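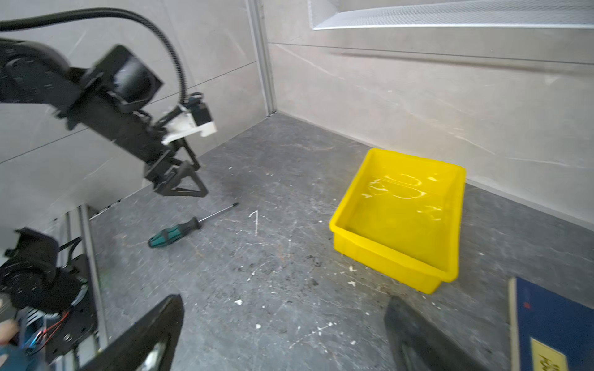 4 min read

Notebook, ceasefire coding group, April

Picked up the Gaditz ceasefire file again at 9:30. The aim for this block is to finish coding the commitments in the interim agreement and its annexes, so the Drimham comparison can start with both sets in the same shape.

Total in the Gaditz set is now 129 separate commitments. The earlier total was lower. Article 3 had been entered as one line, and it contains several promises with different deadlines and different parties responsible. Split them. Old row numbers are kept in the notes column for anyone working from a printout.

Detainee releases are the awkward part. The text uses "release", "conditional release" and "transfer to civil custody" as if they meant the same thing, then Annex B treats the third one separately. Coded all three separately for now. If we merge them later that is a simple recode; going the other way would mean rereading everything.

28 of the commitments have no deadline of any kind. Most of these say "without undue delay" or "at the earliest opportunity". I've left the date field blank and put the exact phrase in the wording field. Please don't fill the blanks with the signing date, as was done in the first Drimham pass. It made every one of those commitments look overdue from the first morning.

Sources. The joint communiqués are complete up to the fourth round. After that the two delegations issued separate statements, and they don't agree on what was settled about the buffer strip. The government side calls it agreed in principle. The other side's statement lists it under matters for further discussion. Coded as disputed, with both statements attached. The radio transcripts might help but I haven't checked the translation against the recordings, so nothing has been coded from them.

Appiah (the coding tool, for new people) dropped the accents again when exporting to the shared drive. Place names along the river came out mangled and two villages collapsed into one. Fixed by exporting to plain text first and importing from there. Slow but it works. Rerun the place check after every export until this is sorted out.

Double coding: went back through the verification articles without looking at the first coder's entries. We matched on who is responsible nearly everywhere. We differed on whether a "liaison office" counts as a monitoring body. The codebook is silent on it. My view is that it should count only where the text gives the office a right to visit sites or receive complaints. The Arkside office in Annex C has both, so I coded it as monitoring. The one in the preamble is a mailing address and a phone line, so I didn't.

The 360 day clause still needs a decision. It sets the end of the interim period, and the agreement doesn't say whether days run from signature or from entry into force. The covering letter suggests signature — the annex on troop positions only makes sense with entry into force. Both end dates are in the sheet, in separate columns.

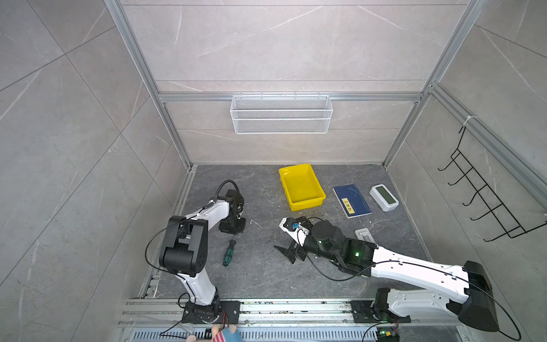

Should a promise repeated in a later round be coded as a new commitment?

Only if something in it has changed, such as the deadline, the group of people covered or the party responsible. A plain repeat goes in the reaffirmation column of the original row, with the source document noted beside it.

Left to do on Gaditz: the amnesty schedule, the second half of Annex C, and a check of the party codes, where the regional council is still entered under two spellings. Drimham after that. The scans of its side letters are poor and a couple of pages will need retyping by hand.

Stopped at 4:40. Sheet saved to the shared drive, old version kept in the archive folder.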